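4. Descaling and Cleaning the Stestia Kettle

Descale the kettle when a white or gray crust shows on the base plate. In hard-water areas this may be every few weeks. The steps below apply to models 1565 and 2254.

Caution: Unplug the kettle and let it stand for 40 minutes before you start. The base plate stays hot longer than the walls.

1. Lift the kettle off its power base and empty it.
2. Pull the spout filter straight up and set it aside.
3. Pour in 1000 ml of cold water and add one packet of Kelier descaler.
4. Put the kettle back on the base, plug it in, and bring the water to a boil.
5. Switch off and leave the mixture to stand until the crust has dissolved.
6. Unplug, empty the kettle, and rinse it three times with fresh water.
7. Boil one full kettle of plain water and pour it away. Do not drink it.

Note: If a mug has brown tea stains, the same mixture can be used on it once it has cooled. Do not use it on marble or enamel.
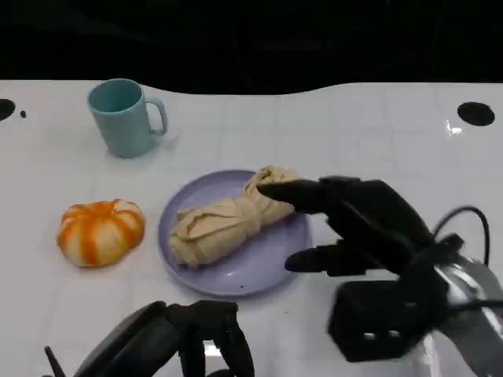 Fig. 4-1. Mug on a white tabletop.

Cleaning the spout filter

1. Hold the filter under running water and brush it with a soft toothbrush.
2. If scale remains, soak the filter in white vinegar overnight.
3. Rinse and press it back into the spout until it clicks.

Caution: Never put the kettle or the power base in water. Never use steel wool on the outside.

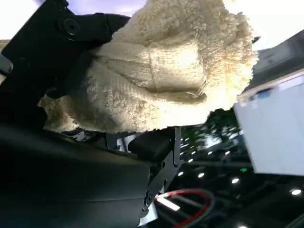

Thịnh Mạc
Product Support Writer, Stestia

Wiping the outside

1. Dampen a soft cloth with water and one drop of dish soap.
2. Wipe the body, lid, and handle. Keep the cloth away from the contacts under the kettle.
3. Dry with a second cloth. Water left on the body leaves spots.

Note: The power base is wiped with a dry cloth only.

If the kettle still shuts off before the water boils after descaling, see Section 6, Troubleshooting. Replacement filters are sold under part name Bundimura.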